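Subject: Re: [purkdale-drivers] Bolger 161 wagon, first long run, and a question about the rear dampers
From: Casimiro Llorente
To: purkdale-drivers list

Thư Vi wrote:

> Hi everyone, I'm picking up a used 161 wagon in August and I've been
> reading the archives all week. Most of what's in there is from people
> with the early cars. Has anybody put real distance on one of the later
> ones with the Briveline dampers? I do a long mountain commute and I
> care more about how it rides loaded than how fast it is. Also, is the
> 2997 cc six thirsty enough that I should hold out for a four? My
> other half thinks I'm nuts for wanting a wagon at all.
>
> Thanks, Thư

Thư, welcome, and oh boy did you ask at the right time! I got home Wednesday from the longest drive I've ever done in mine, 2186 miles door to door, with two adults, a dog, a roof box and far too much camping gear. I have opinions.

The dampers first, as that's the part you need. Mine is a later car and it came with the Brivelines from the factory. I'd read the same grumbling in the archives that you have and I went in expecting a stiff ride around town. It is a little firm when the car is empty, I'll give the grumblers that. You feel expansion joints, and the tailgate trim has a buzz that comes and goes with the weather. But put some weight over the back axle and it's a different car! The rear settles down, it stops hopping over patched pavement, and on a long downhill with a lot of corners it just leans a bit and stays there. We came down off the pass with a full load on a road I usually hate, and I had one of those stretches where you don't notice you've been smiling until your face hurts. My wife slept through it. So did the dog.

If the one you're looking at has the older dampers, I wouldn't walk away over it. Check for oil on the bodies, check that the top bushings aren't split, and bounce each rear corner by hand. One push, and it should come back up and stop. The later ones are a straight swap as long as you also change the lower bolts, which are a different length. Ask me how I know. I had the car on stands for an entire weekend waiting for bolts when I did my brother-in-law's.

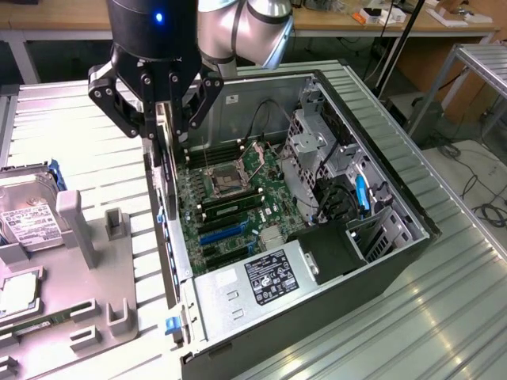
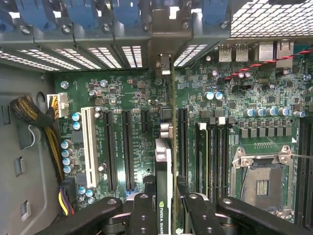 Desktop computer with its case open, two views

Now the engine. I love the six. I love it so much I'm probably the wrong person to ask, but I'll try to be fair. It's smooth from idle, it pulls a full load up a grade without dropping two gears, and it makes a lovely hard-edged noise above four thousand that the four never quite manages. Yes, it drinks more. On the flat with the cruise set it's perfectly reasonable, and in town with a cold engine it's pretty bad. The roof box hurt me more than the hills did. I took it off for the last day, squeezed everything inside, and could see the difference on the trip computer before lunch.

For a mountain commute I'd still take the six. The four has to work for its living on a climb, and by the time you've kept your foot in it all the way up you've given back a good part of what you saved. If your drive was mostly flat I'd tell you the opposite.

Things to look at when you go see the car:

Coolant hose behind the alternator. It gets soft. Squeeze it with the engine cold, and if it feels like a ripe peach, budget for a new one.

Rear washer line. It runs through the tailgate hinge and cracks there. You'll find out because the headliner is damp at the back corner.

Tires. The car is picky about matched pairs. I ran an odd one on the left rear for a month after a puncture and it wandered on the highway until I replaced it.

Transmission fluid. The book says it's good for the life of the car. Mine shifted noticeably nicer after a change, and so did three others at the last meet. Get it warm, do it on level ground, and fill it slowly.

Wheel bearings, front. Drive it with the windows up and the radio off at a steady fifty, then swing gently left and right. A hum that gets louder one way is a bearing.

I'd also ask the seller whether the Loltel tracking unit is still fitted. A lot of the later wagons were fleet cars and had one tucked up behind the glove box. If it's been pulled out in a hurry, the connector sometimes gets left dangling and rattles against the blower housing, which sounds much more expensive than it is. A zip tie and a bit of foam took care of mine in ten minutes.

As for your other half, have them sit in the back seat. That's how I won the argument here. There's more legroom than in the sedan, the rear windows go all the way down, and with the seats folded you can sleep in it if you're under six feet (I'm slightly over, and I've done it anyway, on the diagonal, with the dog in the front).

One thing I'd love to hear from others while we're on the subject. After that trip my right rear makes a single soft knock when I pull away from a stop with a full tank. Only a full tank, and only the first time after the car has been parked. The damper is dry, the bushings look good, and the exhaust hangers were new in spring. I'm wondering about the tank strap. Has anybody had one stretch?

Thư, if you want to ride in a later car before you hand over any money, I'm in Purkdale most weekends and I'm happy to take you up the ridge road and back. Bring something heavy to put in the trunk!

Casimiro
161 wagon, six, dark green, never clean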